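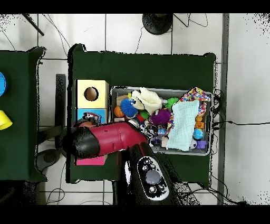

**Used-car pricing and mileage: final report**
Cirilo Robles, March

## 2. Data

The listings came from two dealers, Skalcombe and Stinholm. The raw export held 3245 rows. Rows with no odometer reading or no asking price were dropped, leaving 2829. Trim names were merged by hand, and all-wheel-drive versions were kept as a separate class.

## 3. Method

A linear model was fitted to the log of asking price. Inputs were age, mileage, drive type and warranty status. The split was 80 percent training, 20 percent test. Fitting was repeated with 3 random seeds.

## 4. Results

Age had the largest effect, followed by mileage. Warranty status mattered only for cars past the original factory coverage. Errors were largest for the Stinholm trucks, where engine size was often missing.

## 5. Open items

- Sale prices were not available, only asking prices.
- Repeat the fit with engine size included.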